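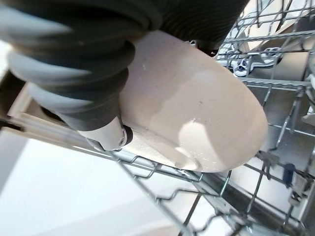
Flallby, January 23, 2026

Rack Layout and Draining in a Shared Kitchen
Rosario Tedesco and Arnel Evangelista

Our project looked at how bowls should sit in the dishwasher in the Avuvier house kitchen. The beige bowls have a rounded base and a curved wall, and residents complained in December that they came out with water on them.

We ran 40 loads and logged 763 items, 283 of them bowls. Each bowl was tilted over the wire rack between the tines, open side down. Flat plates were left where residents normally put them.

Bowls set at a steep tilt needed less towel drying. Spacing mattered less than we expected. We did not test the upper rack or other detergents.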